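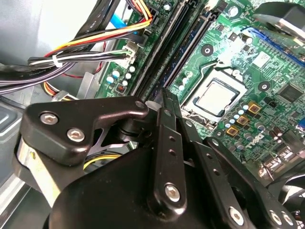
Grip force fault on cell 2, Mundine teardown line, entry for October 14, 2022. The arm stopped twice this afternoon with a force limit error during the approach to the memory slots, before the fingers had closed on anything. The work piece was a Dell desktop with the cooler off and the CPU exposed in its socket. Both RAM slots are empty on this unit, so it was serving as a dry run for the approach path only. The power supply cables are still in the case, a bundle with a white zip tie on it, and the left finger plate has to travel close to them. My first guess was contact with the bundle.

I checked that first. Moved the bundle 23 mm toward the drive bay, held it there with tape, reran at quarter speed. Same error, same point in the path. Contact with the cables is ruled out for this fault, though the clearance is still worse than I would like.

Next, the gripper on its own. Arm parked, fingers opened and closed in free air, 51 cycles. The force reading should sit near zero between strokes. It climbed slowly and did not come back. By the end of the run the offset was large enough that any small acceleration in the wrist would trip the limit.

Neema Wanyama pulled the log from the Grolleck controller. The zero routine is called at startup and then never again. It was supposed to run before every pick. The call was dropped in June when we moved the job files over to Nudeck, and the old cell hid it by power cycling between batches. Cell 2 now stays up all day.

Safety note. The drift can go either way. Today it went high and the arm stopped early, with no damage. If it goes low, the arm will push harder than commanded before it trips, and with a bare CPU and socket under the fingers that means a scrapped board or a bent finger. Cell 2 is locked out until the fix is tested. Do not raise the force limit to clear the error – I found that someone had tried this on the pendant and put it back.

To do:
Restore zero call before each pick, with a timeout. (Neema)
Add a warning when the offset passes a set value. (Neema)
Repeat the free-air run with the spare Amano sensor to see if the drift follows the sensor. (me)
Revise the approach path for more cable clearance on the left side.

Open question: why the drift is this fast. Temperature is possible but I have no reading from the wrist. Will tape a thermocouple to the housing for the next run.

I. Minja

Search notebook Go
Contact: Idrisa Minja | © 2022 Mundine workshop | Back to top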